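FOR IMMEDIATE RELEASE

Stovent Adds Maple Play Boards and Shape Blocks to Its Buvik Line

CATSIDE, October – Stovent announced today that its Buvik line of children's furnishings will grow to include a maple play board and a matching collection of colored shape blocks. Both will be offered to preschools, libraries and family waiting rooms through the company's distributor, Belkadi.

The Buvik board is a flat work surface intended for sorting, grouping and early pattern activities. It may be placed on any level table and gives children a defined area in which to arrange their pieces. The blocks are short, upright forms in plain colors, sized for small hands.

Stovent developed the board over a period of 2 years. During that time, early versions were placed in roughly 50 classrooms, and teachers' comments led to a larger surface and a simpler range of shapes.

A first production run of 300 boards has been completed at the company's Catside workshop. Each board carries a warranty of five years against warping and splitting. 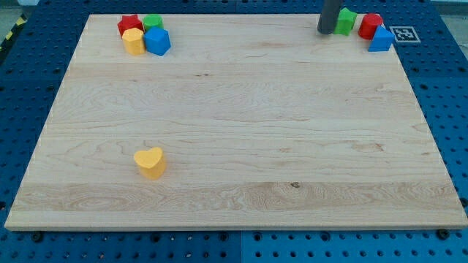
The Buvik maple board with shape blocks, including a yellow heart and a red star. Photo: Stovent

Orders will be accepted through Belkadi beginning this month. Replacement blocks will be sold separately. Price lists and care instructions are available from the Stovent press office on request.

###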